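Recording a tray task with the hand-held gripper

Lodetance help pages > Teaching by hand > Part 2

In Part 1 we calibrated the gripper and paired it with the recorder. Now we record the first real task: taking hold of a small open tray filled with household things. It looks easy, but a tray is heavier than one cup, and the small things inside can slide.

Before you start

Charge the battery and check for free space on the card. A session of 300 demonstrations needs almost all of it. Wipe the finger pads with a dry cloth. Adi Menon, who wrote the first version of these notes at Grenbridge, also opened and closed the fingers a few times before every session, and I do the same.

Put the tray on a soft surface if your robot will work in real homes. A cover with a pattern is fine.

Step 1. Approach

Hold the gripper level and come to the tray slowly, with the fingers open. Keep the tray between the two pads from the beginning. If you must correct your direction, do it early, while you are still far away. 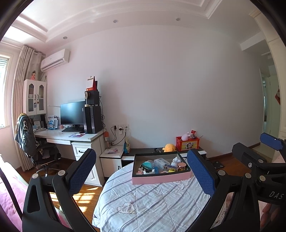

Fingers open, with the pink tray between the blue pads.

Step 2. Close

Close the fingers evenly until both pads touch the walls of the tray. Then wait one full breath before you lift. Beginners often lift and close in the same moment, and the robot later learns to pull the tray to one side.

Step 3. Lift and place

Lift about the height of your hand, move, and lower it again. Open the fingers only when the tray stands by itself. After this, move straight back – do not turn the wrist yet.
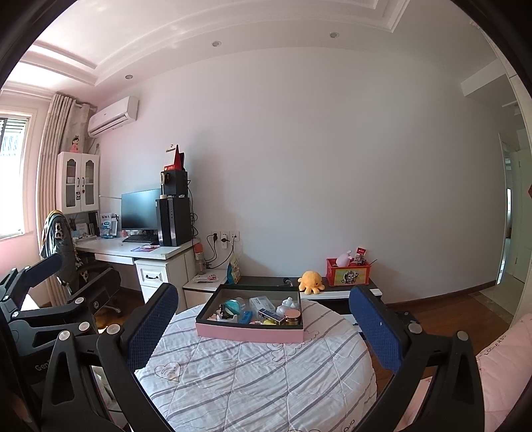

Repeat the same motion 5 times, then change something small: the angle of the tray, or the side you come from. Do not change everything together. When Yaneth Escobar trained our group, she asked us to stop after 8 good recordings and watch them all before making more. It is slow, but you find your bad habits on the first evening.

Step 4. Check and upload

Play each recording at double speed. Delete it if the tray leaves the view during the approach, or if your other hand comes in. Hesitation is not a reason to delete, unless you stopped completely.

Name the folder with the task and your initials, then send it to Vovbridge from the Upload tab. Keep your own copy until the status changes to "accepted".

Next: Part 3, Taking one object out of the tray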